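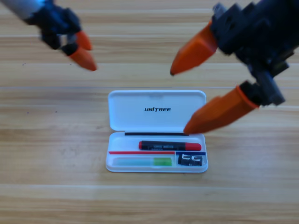 Page last changed: 2018-10-10

Small Cases and Containers: Handout for Unit 4
Course: Care and Storage of Small Objects
Instructor: Aurelia Husar
Wainwright Building, Workroom 2

Purpose of the unit

Students will learn to assess, open, line and close small lidded cases of the kind used to store loose items in a teaching collection. The unit covers plastic cases only. Tins and cardboard boxes are treated in Unit 5, and students who missed the August introduction should read the notes on handling before attending.

Terms used in this handout

Tray: the lower part of the case, which holds the contents.
Lid: the upper part, joined to the tray along one side.
Hinge: the join between lid and tray. A molded hinge is a thin strip of the same plastic as the rest of the case. A pinned hinge uses a separate rod.
Rim: the edge where the lid and the tray meet when the case is closed.
Catch: the part that keeps the case shut, most often a tab on the front edge.

The distinction between molded and pinned hinges matters for the record sheet. Enter M or P in the second column. If the type cannot be determined without forcing the lid, enter a question mark and ask the instructor.

Preparing the work surface

Work at a table large enough for the case to rest well away from every edge. A plain wooden top is suitable. White plastic shows up well against pale wood, and a small open case can be inspected there without a cloth underneath. Use the gray mat for clear cases, which are difficult to see on a light surface.

Remove rings and bracelets before beginning. Drinks remain on the shelf by the door.

Opening and inspection

Place the case flat with the catch toward you. Hold the tray at both ends and release the catch with one thumb. Raise the lid slowly and stop at the first resistance. A molded hinge that has been stored closed for many years may split along its full length if it is pushed past this point.

With the case open, examine the hinge from one end to the other. Most damage begins at the ends, where the strip meets the rim, and appears first as a whitened line or a short tear. On white cases a whitened line is hard to find by eye, so run a fingertip lightly along the strip. Record the position of any damage as left or right, seen with the catch toward you.

Cases in the Tristley series have a raised lip inside the tray. Do not mistake it for warping. The Sterent series has a flat floor and usually requires a liner.

Lining and closing

Cut the liner 1 mm smaller than the tray floor on each side. Liners must lie flat and must not reach the rim. Lower the lid with both hands, check that no material is caught, and press the catch until it engages – a case that springs open should be set aside and marked.

Assessment

Each student will complete record sheets for 20 cases. The exercise is marked out of 100, with 40 marks given for the hinge inspection. Sheets are to be left in the tray outside the workroom by the end of the second session. Late sheets are accepted only by arrangement with the instructor.

Reading

Course reader, section 3, "Lids and Hinges," through page 59.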